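Winter Knitwear and Bedding Collection Opens in Clustville

The Humard Residents' Association will again collect winter knitwear and bed linen on behalf of the Lisdale Linen Exchange. Last winter households in Clustville and Lisdale gave 812 items, of which 61 could not be passed on and were sent for fiber recycling. Most of those had been stored damp or folded while still soiled. Members are therefore asked to read the guidance below before bringing anything to the Sugiyama Room.

Knitwear should be washed, fully dried and folded flat. Heavy cable knits must not be sent on hangers, which pull the shoulders out of shape. A bed is the most suitable surface for the work -- a table is often too narrow for a large piece. Lay the item down, smooth the ribs with the palm of the hand, and fold the sides in before turning up the lower part.
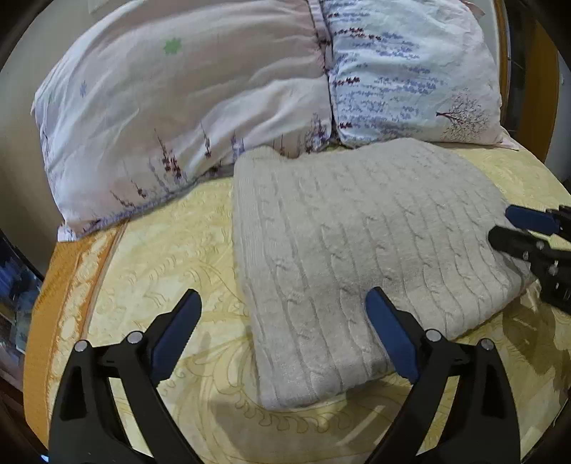
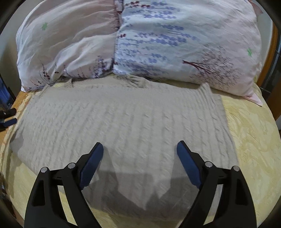

Cable knit on the bed, with a printed pillow cover at the head.

Please do not press the cables with an iron. Items with small repairs are welcome, provided the mending is sound. Loose buttons should be placed in an envelope and pinned to the inside of the garment.

Pillow covers and sheets are accepted in any color or print, and sets need not be complete. Covers should be turned right side out, with the corners pulled square, and tied in bundles of no more than five. Pillows themselves cannot be taken this year.

Donations may be left in the Sugiyama Room during office hours from October 24, 2025, until the end of February. Each household is asked to bring no more than 2 bags per visit, as shelf space is limited. Questions about large donations -- including the contents of a whole linen closet -- should be addressed to Mitsuko Hirano at the Association office.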